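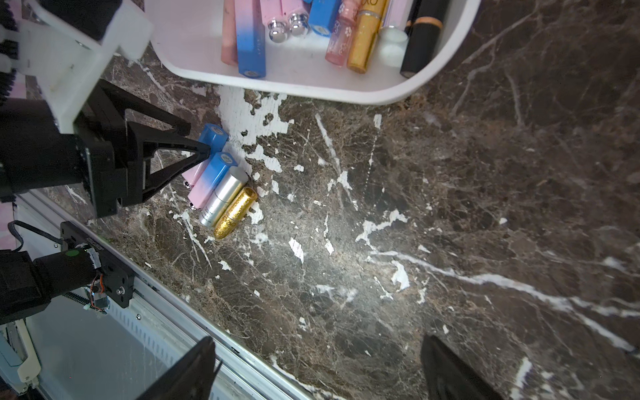 The Lipstick Problem

At Bredholm, a robot-learning outfit in Tremport, the job in January was putting makeup away. Lipsticks go from the counter into a tray. An operator steers the arms by hand, the cameras record, and somebody resets the counter and starts over. The team had 973 of these recordings when I visited, and it wanted more.

It always wants more. I have covered this business long enough to remember when the magic number was much smaller, and I have yet to meet a company that reached its target and stopped.

The case for the method is easy to state. Writing rules for every tube and cap would take forever, so you show the machine enough examples and let it work out the rest. The company calls its system Misevora. In the pitch it will tidy any bathroom in the country. In the lab it has met one dark marble countertop.

I asked how many different counters were in the data. Two, I was told, and the second was added last month. I asked about lighting and got a long answer about lighting.

Cosmetics are a fair test, I'll give them that. A glittery gold tube and a plain silver cylinder throw light in different ways, and polished stone doesn't help. Tubes lie close together, so a finger going after one can easily bump its neighbor. Operators work in 20-minute stretches, and by the end of one you can hear it in the room: more sighing, more clatter. Those tired runs go into the pile too, unless a reviewer throws them out. What counts as a bad run is written on a single page, and two reviewers I spoke to read it differently.

Then there is the score. Bredholm says the trained system succeeds 70 percent of the time. Success means the tube ends up in the tray. It doesn't have to stand upright, and knocking over another one on the way costs nothing.

Kandpal, a rival across town, uses a stricter rule and won't share its number at all. I can't decide which of the two bothers me more.

The next batch was due to start at 2 p.m., same counter.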